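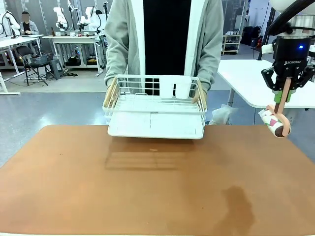 White wire dish rack with wooden handles and drip tray.

## Shared kitchen, second floor: dish drying policy

**toma_facilities**
November 6, 2023

Residents of the Bridov building are asked to comment on the proposed rules for drying dishes in the shared kitchen. The kitchen serves 30 residents. Under the current rules, dishes may remain beside the sink overnight, and the management office received several complaints in July. The proposal is as follows:

1. Dishes are to be put away by 10 p.m.
2. Each drip tray is to be emptied and rinsed by the last person to use it.
3. Items left for more than two days will be moved to the storage shelf.

Comments will be accepted in this thread until Friday.

Octavian Toma
Building Management

**claltia_resident**

I support items 2 and 3. I do not support item 1. Several of us work evening shifts and cook after 10 p.m. A morning deadline would be fairer, and I would suggest 9 a.m.

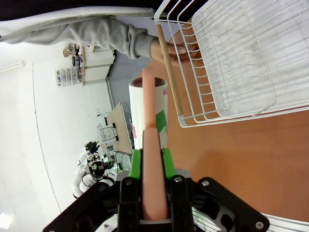
White wire rack on the tabletop.

**unit_398**

I must disagree with the previous comment. The morning is when the counter is needed most. If dishes may stay until 9 a.m., breakfast will be prepared around them, as it is now. Towels are available in the second drawer, and drying a plate by hand takes very little time.

I would also ask the office to state who pays for a rack when it rusts. The last one was replaced out of the residents' fund without notice.

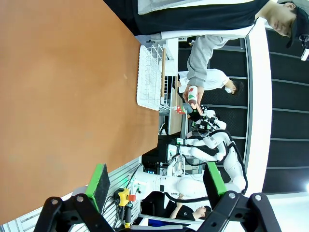 Marius Pascu: The residents' fund is the proper source for such purchases, and the July statement listed the expense under kitchen supplies. I do agree that notice should have been given. With respect to the deadline, I would prefer 7 a.m., which leaves the counter clear before most people come down.

**claltia_resident**

I could accept 7 a.m. on weekdays. I maintain my objection to any deadline on weekends.

**unit_398**

My position has not changed. Two sets of hours will only lead to more disputes. I request that the original item 1 be kept as written.

**toma_facilities**

Thank you for the comments received. The office has revised the proposal:

- Dishes are to be put away by 7 a.m. every day, weekends included.
- Knives are to be placed in the utensil holder with the blades down.
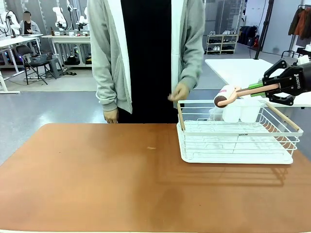
- Drip trays are to be rinsed after each use and washed with soap on Sundays.
- Purchases from the residents' fund will be posted on the kitchen door before the order is placed.

Unit 398's objection to the later hour has been recorded. Further comments may be posted below or left in writing at the front desk.

**unit_398**

Noted. Please also record that I asked for a second drawer of towels.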